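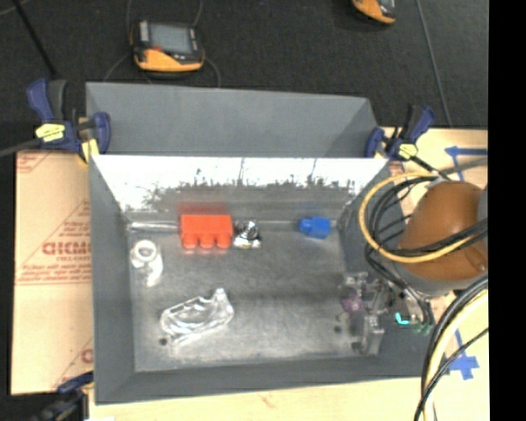
# Notes on Emptying the Small Parts Bin

The sorting of the parts bin at Sellent has been postponed on several occasions. It was resumed this September, and the following notes are entered here for readers who maintain similar stores at home.

The bin itself is gray, with a metal interior that shows its years. Scuffs and scratches have gathered along the back wall, and the floor has gone cloudy. I have considered lining it with felt. For the present it will remain as it is — a bare floor is easier to wipe, and small pieces do not catch in it.

## Contents

The red-orange building block and the small blue block are to be returned to the toy chest in the Roy room. That chest holds 104 blocks according to the list inside its lid, and I do not intend to verify the figure.

The clear plastic pieces present more difficulty. The larger one, curved and hollow, matches nothing in my records. The white and translucent fitting with the thick ring will go into the drawer marked Petinine, where fittings have been kept by long custom. The slender transparent item had settled against the back wall, where such things are easily overlooked.

The small chrome-like piece has been given a provisional place on the Jorno shelf.

## Procedure

Unidentified parts are retained for 2 months and then reviewed. Previously the period was a full year, and the drawers suffered for it. Clear parts are now placed on dark cloth before sorting, as their edges are otherwise hard to follow against gray metal.

Correspondence regarding the curved piece would be welcome. The drawer labels will be rewritten next, in pencil.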